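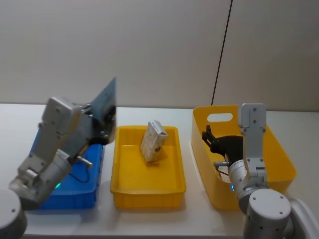
Sorting bins for a packing table: low tray or tall bin for small boxed items?

I pack small orders at home, mostly flat cards and thin boards plus a few things in small cardboard boxes. The table is white and stands against a wall, so everything has to be reached from the front. The current layout is three containers in a row: blue plastic crate on the left, shallow yellow tray in the center, tall yellow bin on the right. The crate takes the flat stuff. The tray is where I want the boxed items, but a single box standing upright in it ends up leaning over on the diagonal, and once there are several in there they fall into each other and I can't read the labels.

The tall bin would hold them, but then I am reaching over the rim and down for every item. It has an oval handle hole in the back wall, which doesn't help with access from my side.

Questions:
1. Is there a standard way to keep boxes upright in a tray with low walls?
2. Should the low container be in the middle at all, or at one end?

Volume is 300 pieces in a normal week, more in November. I would like to keep the containers I have if possible.

Tags: packing, storage-bins, workbench

2 answers

Answer 1 (accepted)

Dividers. A tray with a smooth floor gives a box nothing to brace against, so it will tip whenever the box is narrower than the open space next to it. Measure the depth of your most common box, add 5 mm, and cut cross dividers at that spacing from corrugated cardboard or thin plastic sheet. Divider height should be at least half the height of the box. It can stand higher than the tray wall without causing trouble.

If the inside faces of the walls have ribs, the divider ends can sit between them and need no glue. Check yours from the inside - ribs on the outside of a molded tray do not always have a matching groove. If the inside is smooth, make an interlocking grid: slot each strip to half its height where it crosses another strip and push them together. A grid with 2 long strips and however many short ones fit is stiff enough to lift out in one piece for cleaning.

Rubber shelf liner on the floor of the tray is worth adding. It stops the foot of the box from sliding, and in most cases that slide starts the lean. Liner alone will hold a wide box. It will not hold a tall narrow one.

Order of containers: leave the low one in the center. You reach into it from both sides and the hand path is short. Tall walls belong at the ends, where your forearm does not cross them on the way to something else. I would use the tall bin for finished parcels or for void fill, neither of which needs to be seen or sorted.

For the flat items, stand them on edge in the crate and put a weighted bookend behind the last one. Move it back as the row grows. Laid flat they form a stack and you can only get at the top one.

Comments on this answer:

- Geddes sells ready-made divider sets if cutting strips is not your thing. The Rotano ones are thicker but they come in fixed lengths, so measure first.

- Asker here. Inside walls are smooth, so I went with the slotted grid. First try was too tight and the box flaps caught on the edges. Recut with more clearance and the boxes stay up. Liner ordered, not here yet.

- The 5 mm is for rigid boxes. For anything that bulges, measure it full.

Answer 2

I'd just tilt the tray. Put a strip of wood under the front edge so it slopes toward the wall and the boxes rest against the back. Works fine with my Wurkix trays. You do have to load it from the back forward.

Comments on this answer:

- Slope makes the labels face up a bit too, which is good, but with a low back wall a tall box will go over the top of it. Keep the angle small.

- How thick a strip?

- 2 cm on mine.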